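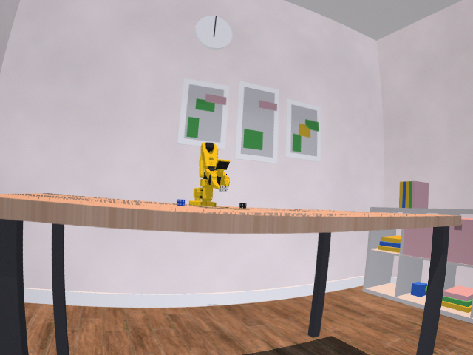 Chapter 6
Why Towns Grow Where They Do

Get out a map of any country you like and put your finger on a town. Why is it there and not ten miles up the road? Somebody stopped walking at that spot, put down what they were carrying, and stayed, and there is almost always a good story behind it!

Take Cluvholm, a river town we will come back to again and again in this chapter. It sits at the last place where the Sturow can be crossed on foot in summer. Downstream the river is too deep, and upstream the banks are steep and rocky. Farmers bringing animals to market had to pass through, and people who have to pass through want food, a bed, and someone to fix a broken wheel. By the time the first bridge went up, the town had a mill, two inns, and a November fair that drew buyers from the whole valley.

Geographers call this kind of place a crossing point settlement. The land right under a town (is it flat? does it flood? is there clean water?) is called its site. Where the town lies compared with everything else, such as roads, farms, ports, and other towns, is called its situation. Keep those two words close, as you will need them on nearly every page.

Now compare Quinlan, high in the hills, with a population of 1,090. Its site is terrible! The wind never lets up, the soil is thin, and water once had to be carried up by mule. But there was tin in the ground, and for a while that mattered more than comfort. When the mine closed, most families left. The ones who stayed have some wonderful reasons, and you can read a few of them in the interviews collected by Mawar Teoh in Section 2.

Before you read on
Find your own town or neighborhood on a map that shows rivers and hills. Write down what you notice about its site, then its situation. Ask an older neighbor what used to be there. Keep your notes, because you will add to them after the section on ports.

Key words
site, situation, crossing point, hinterland, resource town

Section 1
Water First

The earliest houses in Dondovura were built in a line along a spring.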